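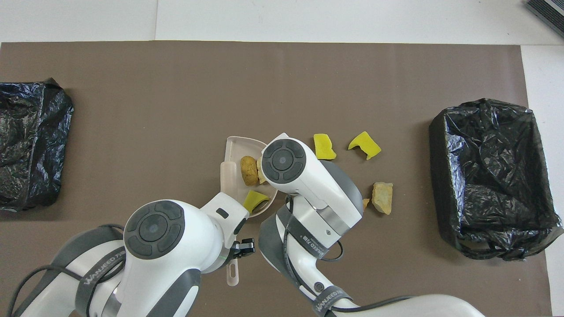
I ruined my first sponge in April, and I've been cutting them up ever since.

It started with a chair. My neighbor Paweena Paisan wanted her grandmother's kitchen chair painted to look worn, and I told her – with far too much confidence – that I could do that. I bought a fancy brush. The result looked like a chair somebody had painted badly with a fancy brush. So I called Reto Widmer, who painted theater sets for 18 years, and he laughed at me for a good long while and told me to go find a sponge and tear it up.

Tear it, he said, don't slice it! A straight edge prints a straight line, and you'll see that line repeated all over your lovely old chair. I pull off little bits until every side is bumpy. I like a few angular pieces too, for getting into corners, and I keep the yellow ones for light colors and the browns for everything muddy.

The trouble is the crumbs. Torn sponge gets everywhere (I've found it in my socks, and once in the butter), and for weeks I just brushed it onto the floor and felt terrible later. Now I work on a big brown mat, with a bin at each end lined with a black plastic bag. Pieces that still have some life in them go in one, and the worn-out stuff goes in the other. A plain plastic dustpan does the carrying. Mine lives right on the mat, because if I have to walk to the closet for it I simply won't.

Be picky about what you keep. I once had 186 scraps in a shoebox, and I used maybe the same 12 over and over. Anything that has gone hard or stiff with paint can go. Rough, stony-looking pieces are worth hanging on to, though – they make a gorgeous speckle on flowerpots.

Paweena's chair took me three tries. She keeps it by the back door now, with a fern on it.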